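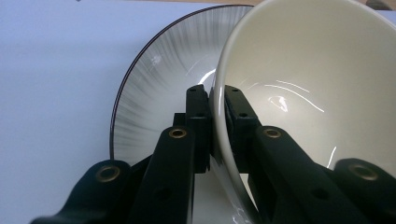

**Operaciones de servicio en restauración – Apuntes de la unidad 5**
Escuela de Hostelería Dalaria
Versión del 25/11/22

Esta unidad trata la vajilla como partida de compra y como material de trabajo. Se da por leído lo de la unidad anterior sobre mantelería y cristalería. Lo que entra en la prueba son los apartados 1 a 6; el ejercicio final se entrega por escrito.

## 1. Qué entendemos por vajilla

En la sala se llama vajilla al conjunto de piezas en las que se presenta la comida: platos, fuentes, cuencos, tazas, salseras. Quedan fuera los cubiertos, la cristalería y el menaje de cocina. Las bandejas de servicio suelen inventariarse aparte, porque se reponen con otro ritmo y casi siempre proceden de otro proveedor.

Conviene distinguir entre dotación y reserva. La dotación es lo que circula entre cocina, sala y lavado. La reserva está en almacén, cerrada, y solo se abre con un parte de rotura firmado. Cuando las dos se mezclan, el inventario deja de servir.

## 2. Materiales cerámicos

Los nombres comerciales confunden bastante. Un mismo plato puede aparecer como «porcelana», «semiporcelana» o «cerámica fina» según el catálogo. Para clasificarlo hay que fijarse en la pasta y en la cocción.

- **Loza.** Pasta porosa, cocida a temperatura más baja que las demás. Necesita un esmalte que la cubra por completo. Si el esmalte salta, la pieza absorbe agua y grasa y debe retirarse.
- **Gres.** Pasta densa, muy poco porosa, normalmente coloreada. Pesa más y aguanta bien el golpe, aunque los fondos sin esmaltar rayan las piezas que tienen debajo.
- **Porcelana.** Pasta blanca y vitrificada. En piezas finas deja pasar algo de luz. Es el material más habitual en hoteles.
- **Porcelana de huesos.** Lleva ceniza de hueso en la pasta. Fina y resistente para su peso, pero cara de reponer.

La melamina no es cerámica. Se incluye en los inventarios de vajilla por comodidad y se usa en comedores colectivos, terrazas y autoservicios. No debe entrar en el microondas y pierde el brillo con los lavados abrasivos.

### Prueba de la gota

Sirve para separar loza de porcelana cuando no hay ficha técnica. Se busca la zona sin esmaltar del pie, se deja caer una gota de agua y se espera. Si la pasta la absorbe, es loza. Si la gota se queda encima, es gres o porcelana, y en ese caso se decide por el color de la pasta. Se hace con la pieza bien seca.

## 3. Esmalte y decoración

El esmalte es una capa vítrea fundida sobre la pasta. Puede ser brillante, satinado o mate. El brillante se limpia mejor y disimula menos las rayas. El mate retiene las marcas grises que dejan los cubiertos, que son metal depositado y salen con un limpiador específico; no son un defecto de la pieza.

La decoración se aplica en tres posiciones:

1. **Bajo cubierta.** El color queda protegido por el esmalte. Es la que más dura en lavado industrial.
2. **En el esmalte.** El color se hunde en la capa vítrea durante la cocción. Duración buena.
3. **Sobre cubierta.** El color queda en superficie. Se nota al pasar la uña y se desgasta. Los filetes dorados y platinados suelen ser de este tipo y no admiten microondas.

El filete es la línea que recorre el borde. Además de adornar, marca visualmente el límite del emplatado: la comida no debe tocarlo. En vajilla lisa, ese límite lo pone el cambio de inclinación entre el fondo y el ala.

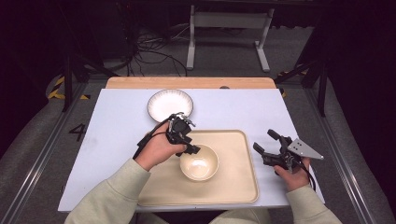

*Plato blanco con filete oscuro y bandeja beige de esquinas redondeadas.*

Para combinar piezas de series distintas, la regla de la escuela es compartir un solo rasgo y dejar libres los demás. Ese rasgo puede ser el tono, la forma o el filete. Los blancos son el caso más difícil: un blanco frío junto a uno crema hace que el segundo parezca sucio si la diferencia es pequeña. Con una diferencia clara el problema desaparece, y se lee como decisión.

## 4. Cálculo de la dotación

El cálculo parte del número de plazas, no del número medio de clientes. Se usa un coeficiente por tipo de pieza, que depende de las veces que la pieza aparece en el menú y del tiempo que tarda en volver limpia.

Dotación = plazas × coeficiente × usos por servicio

El coeficiente 2 es el mínimo de trabajo para un restaurante con lavado propio: un juego en mesa y otro entre lavado y estantería. Si el tren de lavado está en otra planta, o si hay doble turno, se sube.

Caso trabajado en clase, comedor Omell:

- Plazas: 60
- Plato llano, un uso por servicio, coeficiente 2
- Dotación de plato llano: 120 piezas

El recuento completo del comedor Omell, sumando todos los tipos de pieza y la reserva, da 2.675 unidades. El alumno no tiene que memorizar la cifra, pero sí saber reconstruirla con la hoja de inventario que se repartió en junio.

Errores frecuentes en las entregas anteriores:

- Contar el plato base como plato llano.
- Olvidar el plato de debajo del cuenco o de la taza. Cada uno es una unidad más y se rompe por su cuenta.
- Aplicar el mismo coeficiente a las tazas de café y a los platos hondos.
- Restar la rotura prevista en vez de sumarla.

## 5. Lavado, secado y almacenaje

La mayor parte de la rotura no se produce en la sala. Se produce en el desbarasado y en la zona sucia, cuando las piezas se apilan mezcladas. El orden correcto es retirar restos, separar por tamaño y cargar la cesta con las piezas del mismo tipo.

En el almacenaje se siguen estas normas:

- Pilas de una sola referencia.
- Los cuencos se apilan solo si el fabricante lo indica. Si no, van en cesta, boca abajo.
- Las tazas nunca se cuelgan del asa durante el transporte.
- Las piezas de gres con pie áspero llevan separador.
- Las bandejas de plástico se guardan en vertical y completamente secas – la humedad atrapada entre dos bandejas deja olor.

Una pieza desportillada se retira en el momento, aunque el daño esté en el pie. Se anota en el parte con referencia, zona y turno. No se guarda «para el personal».

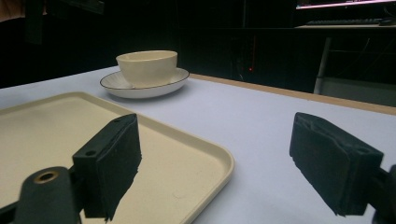 ## 6. Compra y reposición

Antes de pedir se comprueba que la serie tenga garantía de continuidad. El fabricante indica durante cuánto tiempo mantendrá las referencias en catálogo. Una serie barata sin continuidad sale cara a la primera reposición, al tener que cambiar el tipo completo.

Datos mínimos que debe contener la solicitud de oferta:

| Dato | Observaciones |
|---|---|
| Referencia y serie | Tal como figura en catálogo |
| Material | Según ficha, no según nombre comercial |
| Posición de la decoración | Bajo cubierta, en esmalte o sobre cubierta |
| Aptitudes | Lavavajillas, microondas, horno |
| Apilado | Altura máxima recomendada |
| Continuidad | Plazo garantizado por escrito |
| Unidades por caja | Condiciona el pedido mínimo |

En las prácticas se trabaja con los catálogos de Duvthorpe y Sopacua. El primero ordena las piezas por serie y el segundo por uso, así que para compararlos hay que pasar antes los datos a la tabla. Las muestras se piden siempre de la pieza más grande y de la más pequeña de cada serie, donde mejor se aprecian las diferencias de tono y las deformaciones.

Para comprobar la planitud se apoya el plato en una superficie lisa y se presiona el borde con un dedo. Si baila, se rechaza la muestra.

## Ejercicio de entrega

Elaborar la propuesta de vajilla para un comedor de 60 plazas con servicio de mediodía y lavado propio. Debe incluir el cálculo por tipo de pieza, la tabla de solicitud de oferta rellena para dos series y una justificación breve del material elegido. Extensión máxima: 5 páginas, anexos aparte. Las hojas de cálculo se adjuntan con las fórmulas visibles.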